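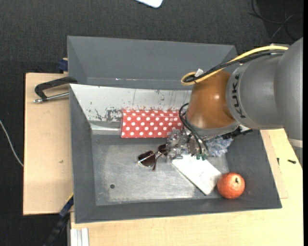

Gray bins on a pale wooden work surface, with a red polka-dot box and a pair of sunglasses in the front one.

Home | News | Workshops | Shop | Contact

Print this page | E-mail to a friend

Dumlao Opens Its Sorting Room in Canberg

2024-06-16 – I've been wanting to write this one since May, so forgive me if I run on a bit! Dumlao is opening a sorting room in Canberg, and if you have a drawer, a closet or a whole garage full of odds and ends, we'd love to see you there.

We started out selling storage boxes, and I kept hearing the same thing from customers: the boxes were great, but what was supposed to go in them? So we took over 700 square feet next to the Brellovlow fabric store and put in pale wooden work surfaces and plenty of deep gray bins (I'm a little in love with the bins, they hold so much).

The method is simple. You get 2 bins to begin with. Everything you want to keep goes in one, and the other is for whatever you're ready to pass on. Big flat things go in first, up against the back wall, the way the polka-dot box is sitting in our photo. Small stuff like sunglasses goes in front where you can find it again – please put yours in a case if you have one, I've scratched enough pairs to know.

A session lasts up to three hours and you can bring a friend. Keepers go home with you in a Giltus carton, our new line with the fold-down lid, and the first five cartons are on us. Anything you leave behind goes to the swap shelf by the door, where other visitors can help themselves. I've already brought home a teapot and a very ugly lamp from our trial sessions, and I regret neither.

Sign-up is open now at the front counter or through the Workshops page. Reporters are welcome to sit in on a session, just let us know ahead of time so we can save you a spot at a table.

Shares: 5 | Comments: 3

Print this page | E-mail to a friend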